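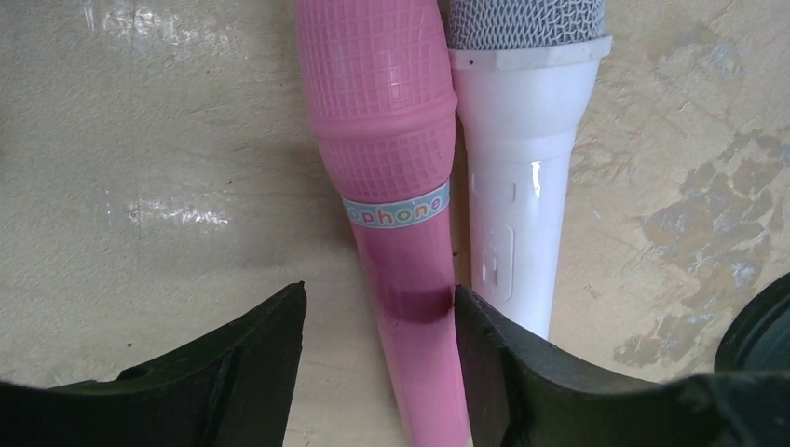
## Sunday, May 26, 2019 - bench notes, spring reverb

Quiet day in the shop, so I finally got the Böttcher tank out of its box and onto the bench. Wayne, if you're reading this before I see you: yes, I used your good tip for the iron, and yes, it's back in the stand.

The complaint on the ticket was "sounds like it's underwater, then stops." Terence has had this unit through here before (the old tag in his handwriting was still tied to the handle) and all he wrote was "springs OK, check later." Thanks, Terence! Very helpful.

Opened it up and went over the tank first. Two springs, both attached at both ends, no kinks. Input coil reads 122 ohms, and it stays there when I wiggle the leads. Output coil read fine for a minute and then went open, came back, went open again. So that's the "stops" half of the complaint, pretty much found before coffee.

The break was where the fine wire meets the little tab. I could move it with a toothpick and watch the meter jump. I scraped the end clean, tinned it, and got it back on the tab on the third try. The first try I breathed on it. The second try the phone rang, and it was someone asking if we sell piano benches.

### The underwater half

This took the rest of the morning. With the output coil fixed I got a steady signal, but it was still dull and boomy, way more than a Böttcher should be. Things I went through, in the order I did them, which was not a sensible order:

- Swapped the return cable for one from the drawer. No change.
- Swapped in the spare tank from the shelf over the sink. Same dullness, so it's not the tank. I should have done this at 9 a.m.
- Looked at the tone pot. Scratchy, cleaned it, still dull but less scratchy.
- Checked the recovery stage against the drawing Urmila made last September. The cap across the feedback resistor isn't the value she has. Somebody put in one that's much bigger.

Pulled the wrong cap and tacked in the right one from the Hisoser assortment. Night and day. I played the same dumb chord for almost 7 minutes just to hear it ring out. There's a nice splashy top end again and a decent drip when you hit the strings hard. Evie came down from upstairs to ask if I was OK.

I'd like to know who put that cap in and what they were after. My guess is they had a hiss problem and just rolled off the top until they couldn't hear it anymore. There is a bit of hiss now with the dwell all the way up, but I think it's normal for this design. Ezekiel, could you listen on your headphones and tell me if I'm kidding myself? You hear that stuff much better than I do.

### Loose ends

The rubber grommets under the tank are like old licorice. I put the original ones back for now so I could close it up, but if this is going out to Nomthorpe in a van it wants new ones. The ones in the blue drawer are too thick - the tank ends up sitting against the lid and clanks.

One lid screw is stripped. I used a slightly fatter one and it bites OK. Don't crank on it.

Hum went way down when I turned the tank end for end, so the output side now sits away from the power transformer. I marked the lid in pencil. If you take it out, put it back the way the arrow says, please please please.

Didn't get to the footswitch at all. It clicks, but the light doesn't come on, and I haven't looked past that.

Urmila, your drawing has the dwell and mix pots swapped on page 3, or else this unit is wired differently from the Dolurton one you drew it from. I penciled a question mark next to them. Can you check when you're in?

Parts to order: grommets (thin), a couple of spare caps in the value I used, more solder wick. We are down to the sad little end of the roll.

Unit is on the left-hand shelf, lid on, cable coiled on top. Leaving it overnight and I'll try it cold first thing, with the dwell up, before I call anybody.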